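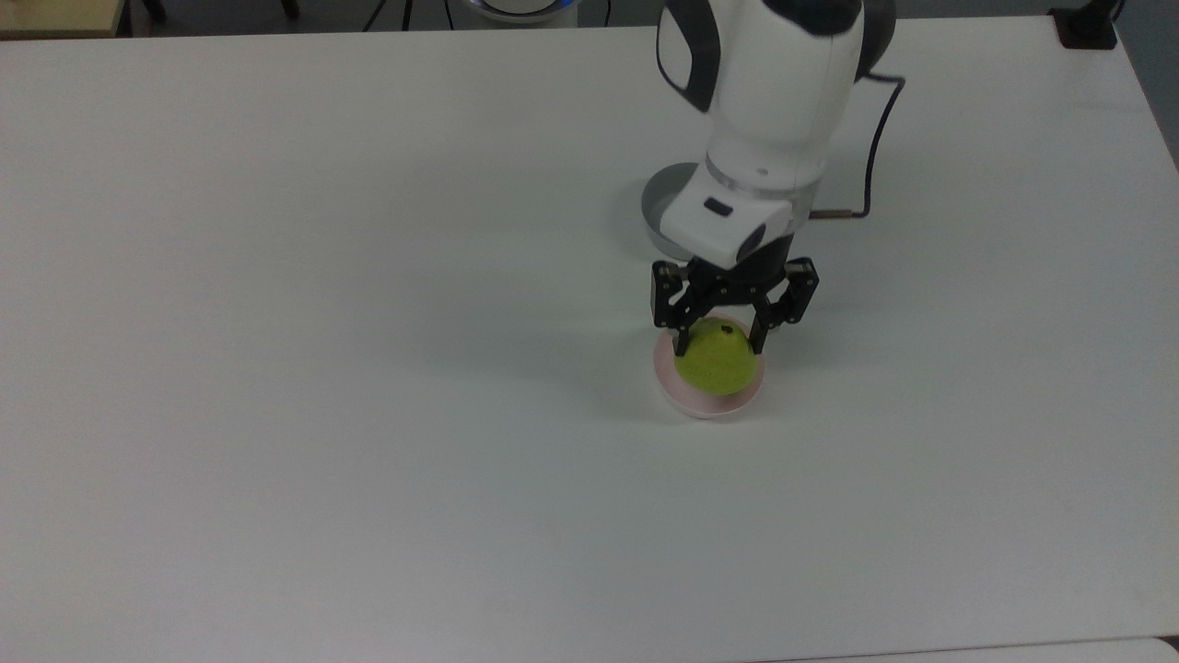
Why does the gripper stall with a fault at the same width every time, even when the close target is lower?
The force limit is tripping before the position target is reached. Raise the limit or set the target wider than the object.

Ticket log – shared workshop, arm on the white table
Opened Tue 23 September
Status: open, workaround in place

Symptom: pick from the pink bowl, gripper closes, controller throws "grip timeout" and the whole program halts. Arm itself fine. Jogging fine. Only on close.

Setup: Teklow gripper board, Stemach control software, build 194. Config not touched since July as far as I know.

Tried so far
– power cycled board and arm, no change
– reseated the gripper cable at both ends, no change
– close with nothing between the fingers: works every time
– slower close speed: fault comes later, same width
– timeout from 300 ms to 800 ms: still faults, just takes longer to do it

So not the cable. Probaly not the timeout either. Board reports the width fine right up to the stop, then sits there waiting for a number it will never get.

Next: same pick, fingers over the green piece in the small bowl, bigger gray-blue bowl left on the table as the place target. Logging width and current together this time.

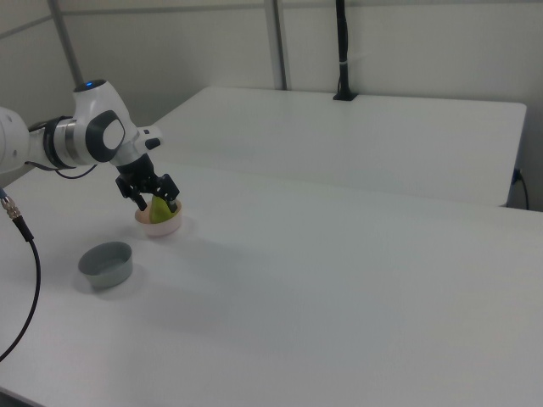 Hanna Malinowski: Check what build 194 does with "object detected". I had the same halt on my Softić board, the flag came in but the program was still waiting on position. Switch the wait condition to flag OR position, then put the timeout back to 300. Don't leave it at 800, the motor gets hot.

Ok, changed the wait condition. Timeout back to 300. 2 runs without the fault, not calling it fixed on that. Force limit left alone for now, want one change at a tme.

Still to do: save config under a new name, paste the current log in here, ask on the Skallason thread if the flag is inverted on older boards.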